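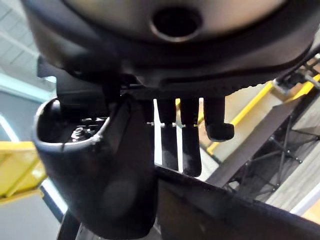

Hebden Robotics Club | Tirnwood College | Member guides

How to check the gripper before a practice run

Last updated October 4, 2023

These steps are for anyone using the Sondwood arm in club time. The check goes at the start of every session, and again whenever the fingers have been changed. New members should do it with a second person until Vimala Annamalai has signed their card.

What you need

The hex key set from the top drawer, a torch, a dry cloth, the parts tray and the arm logbook.

1. Make the arm safe

Bring the arm to the service position from the Hokero pendant. Wait for it to stop, press the emergency stop and hang the red tag on the pendant. Keep your hands off the fingers until the tag is on.

2. Look at the wrist and mount

Shine the torch along the bracket under the wrist housing. It should sit level, with no gap on one side. If it is tilted, stop and write it in the log. Do not try to pull it straight by hand.

3. Look into the large finger

The big curved finger is hollow at the top, and there are screws and a nut inside the cavity. Use the torch and try each screw with the key. Nip up any that turn, but do not force them. The finger's screw holes strip easily.

4. Check the narrow prongs

Move each prong gently from side to side. A little spring is fine. A click means something has worked loose at the mount. Look for cracks with the torch, then wipe the tips with the dry cloth. Dust on the tips makes the blocks slip. Scuffs on the black surfaces can be left alone.

5. Test the movement

Take off the tag and release the stop. Set the speed to 400 on the pendant and open and close the gripper five times with nothing in it. If it runs smoothly, go up to 800 and repeat. The competition program uses 1000, but leave that setting for timed runs.

6. Fill in the log

Write your name, the finger set fitted and anything you tightened. Fault codes go in the last column. Code 49 means the gripper did not reach its closed position, so go back to step 3 before trying again.

Spare finger sets for the November heats are in the blue crate. Sign them out before fitting.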